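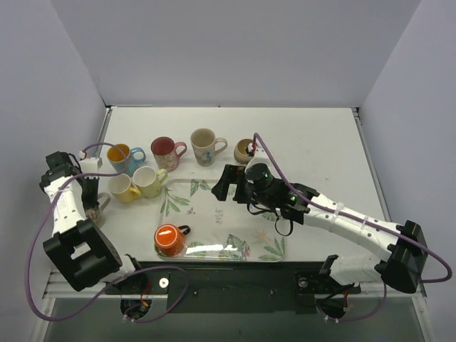 Mugs and the serving tray

How do you get old tea stains out of mugs without wrecking the glaze?

Posted by Hiwot Tsegaye in Kitchen & Cleaning

Hi all! I've got a cupboard full of mismatched mugs that I've picked up over the years (yard sales, mostly, plus a few from my aunt when she moved out of the house on Linder Street) and the insides of the lighter ones have gone brown. I drink black tea all day long and I'm bad about leaving the last inch sitting in the bottom overnight, so I know it's my own fault. The dishwasher does nothing. Dish soap and a sponge does nothing. I tried one of those scouring pads on an old one I didn't care about and it left gray lines all over the inside that look worse than the tea did.

I have people coming for brunch on Wednesday and I'd love to put out real mugs instead of paper cups. Some of mine are painted and I don't know how tough the paint is. We also have very hard water here in Forkthorpe, if that makes a difference. I don't want to use bleach on something I drink out of. What do you all use?

Leandro Fuentealba
Baking soda! I ran a cafe for 12 years and we must have gone through a truckload of it. Wet the mug, dump in a spoonful, add just enough water to make a paste, and rub it around with your fingers or a soft cloth. Give it a few minutes if the stain is an old one and then rub again. You'll see the brown come off on the cloth. Rinse well, because it leaves a chalky film if you don't.

For the really stubborn ones we used denture tablets (I know, I know). Fill the mug with warm water, drop one in, leave it for a couple of hours or overnight, then wash the mug like normal. The store brand is fine. My wife does our thermoses this way too and it gets down into the bottom where your hand won't fit.

About the gray lines from the scouring pad: that's often metal rubbed off onto the glaze and it may still come off. Try the powdered cleanser for glass stovetops, the kind with oxalic acid in it, wear gloves, and wash the mug a couple of times afterward. Same goes for spoon marks. If you can feel a groove with your fingernail then it's a real scratch and you're stuck with it.

Hard water does matter, by the way. The scale gives the tea something to grab onto. A splash of white vinegar and hot water for half an hour, before you do the baking soda, gets rid of that layer. Don't do them both at once, they fizz and cancel each other out. And I'd keep vinegar off anything with gold trim or paint that sits on top of the glaze.

Rululow
just use salt and half a lemon. worked for my grandma

Carrilho
Agree with Leandro on the baking soda, but go easy on the painted ones. I rubbed the flowers right off a mug I loved, and it had survived 3 moves before I got to it! Do the inside only and leave the outside to plain soap. If you aren't sure about the paint, test a little spot near the bottom with a damp cloth first.

Also check for crazing, those tiny hairline cracks in the glaze. If the tea has gotten down into the cracks, you can soak it for a week and it'll still be there. I have two like that and they hold pens now. Have fun at brunch!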